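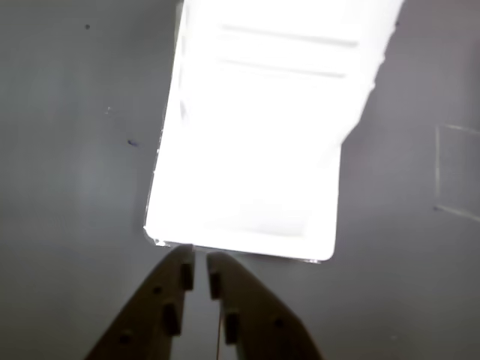

Sortie nature scolaire

Temps de lecture : 2 min

Ce site utilise des cookies pour mesurer son audience. Accepter / Refuser

La sortie nature scolaire est une séance d'enseignement menée dehors, le plus souvent en forêt ou en bord de haie. Public : du CP au CM2, parfois le collège. À distinguer de la classe verte, qui comporte des nuitées.

Déroulement
Durée habituelle, 2 heures sur place, trajet non compris. Groupes de 6 élèves, un adulte par groupe. Consigne courte, puis recherche libre — feuilles, écorces, traces, petites bêtes du sol. Retour au calme, mise en commun. Le carnet est rempli sur le terrain, rarement en classe ; au crayon de préférence, l'encre coule.

Le thème change avec la saison. Bourgeons et chants d'oiseaux en mai, champignons et litière à l'automne. L'hiver est peu utilisé, à tort selon plusieurs enseignants.

Le parcours de Flivier
Boucle balisée au départ du parking de Flivier, 1 739 mètres, terrain plat sauf la fin. Bornes numérotées, livret édité par Jitesard (56 pages, fiches détachables). Le livret a été repris pour le bois de Plelar, avec des fiches en moins et une clé de détermination des arbres plus simple. Ouvert aux familles le samedi.

Critiques
Coût du car, surtout pour les écoles rurales. Préparation longue. Certaines fiches sont jugées trop directive : l'élève coche et ne regarde plus. La méthode Ranasinghe supprime la fiche et la remplace par un dessin unique, fait assis, sans parler — résultats inégaux chez les plus jeunes, qui décroche assez vite.

Articles liés
Clé de détermination
Classe verte
Carnet de terrain
Litière forestière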